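# Callero – Hirtenbriefe und Predigten als Textsammlung
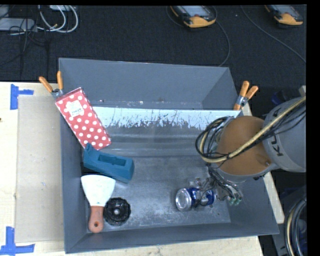 Ausgabe 11

Hallo! Ich bin Lavanya Mudaliar und sammle hier Hirtenbriefe zu Umwelt und Schöpfung – 2,954 Textabschnitte aus 46 Bistümern, alle auf Deutsch.

Wir verwenden Cookies. Mit der Nutzung dieser Seite stimmst du zu. [OK]

## Inhalt

- `briefe.csv`: Volltext, Bistum, Monat
- `themen.csv`: Schlagworte, von Hand vergeben (puh!)

## Bekannte Macken

Bei 70 Abschnitten fehlt der Monat. Fußnoten stehen manchmal mitten im Satz, das räume ich im April auf. Bibelstellen sind noch uneinheitlich abgekürzt – wer Lust hat, schickt mir gern Korrekturen!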